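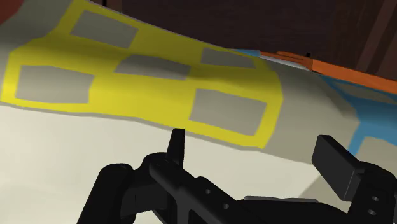 4. Recording demos in the bedroom level

I wrote this part of the Coto guide after watching Kavinda fight with it for a whole afternoon, so blame him if it rambles. You'll need the headset or the 3D mouse, and a saved profile (section 2). I use the mouse. Mathias swears by the headset.

1. Load the bedroom level and wait for the quilt to stop moving. Cloth takes a while to settle, and if you start early your first frames are junk.

2. Press R to take control of the arm. Open the gripper all the way before you go anywhere near the bed!

3. Switch to the wrist view and creep down slowly. When you're in close you'll mostly see fingers and patchwork, so flip back to the room view whenever you get lost (I do it constantly).

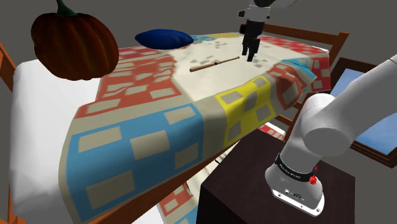
4. Line up the two fingers so they'll close across the rod, not along it. Turn the wrist first, then lower. Doing both at once looks cool and makes a terrible demo.

5. Close, lift, hold still for about 2 seconds, then press S to save.

Note: Pausing to think is fine. The trimmer cuts any stretch where the arm doesn't move, except that last hold.

Caution: Don't press down into the mattress. The arm will happily keep pushing, the solver gets upset, and you lose the take. Jamila got one back from the autosave in February, but I wouldn't count on it.

We ask for 100 good demos per task. I ended up recording 107 and tossing the ugly ones, mostly grabs where I dragged half the quilt along with me. If yours keep failing at step 5, drop the mouse speed to 4 and try again before you go messing with the friction settings.

Last updated July 2020, Tahsin Debnath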